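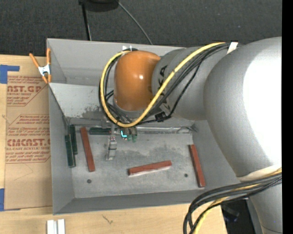
Gray metal bin, divided lengthwise, on the wood table

Divided metal bin is leaving marks on my wood table, what do I put under it?
Posted by Kristóf Vörös, September 6, 2018

Hi all, hoping somebody has been through this one already. I have a gray metal bin with tall walls and a divider running the long way, and it lives on a light wood tabletop. I love the bin! Two long halves is exactly what I wanted for sorting small stuff, so one side gets things to keep and the other gets things to deal with later (the second side is always fuller, of course).

Trouble is the table. Whenever I slide the bin over to wipe under it I get these thin dark lines in the finish, kind of like pencil. Most of them come off with a damp rag and some elbow grease but I found one last night that I can feel with my fingernail, so that one's a real scratch. The other thing is the racket. Drop a handful of anything in there and the whole room hears it, and you'd think the carpet would soak some of that up, but no.

I already tried those little stick-on felt dots from the Fendham store, 13 of them because that's what came on the sheet. Two came off within a week and now the bin rocks. I also have a cork roll left over from another job but it crumbles if you look at it wrong. I don't want to bolt anything down or drill the table. Should I be doing something to the bottom of the bin, or to the tabletop, or both? And does anybody line the inside with something that doesn't bunch up along the divider?

Ansel Iwasaki
Both, but start with the table. Those pencil lines are metal rubbing off on the finish, and felt makes it worse once it picks up grit (ask me how I know). Get a sheet of thin rubber matting, the solid kind, and cut it a finger's width bigger than the bottom of the bin all the way around. Lay it flat on the table and set the bin on it. No glue. Put a scrap of it somewhere out of sight on the wood first and leave it there a couple of weeks, some rubber will stain a light finish and you want to find that out in a corner.

Peel off what's left of the felt dots too, or it'll keep rocking. Mineral spirits on a rag gets the gum off metal pretty well, just carry the bin away from the table before you open the can.

For the inside I cut two separate strips, one per side. I tried one big piece folded over the divider the first time and it popped up constantly. Make a paper pattern first, and measure at the floor of the bin. If your walls slant like mine do, the top opening will give you the wrong size. I used Grunono drawer liner and paid way too much for it, any foam liner would do.

For the scratch you can feel, a wax filler stick in a close color. Go one shade lighter than you think.

mapleporch
pick it up when you move it instead of sliding it?? I had one on my desk for years, never put anything under it

tess_in_the_attic
Seconding the two strips! Mine have been in since November and they haven't budged. I went with an old yoga mat though, which was free, and it killed most of the clatter. It does hold on to crumbs and sawdust, so I pull the strips out and shake them over the trash every so often. Wouldn't use it under the bin, mine got tacky on a shelf one summer and I had to scrape it off.

Kristóf Vörös
Thanks everybody! Ordered the rubber, and there's a mat in the closet I'm pretty sure I'm never going to do yoga on. And yes mapleporch, fair, but it's heavy when both sides are full.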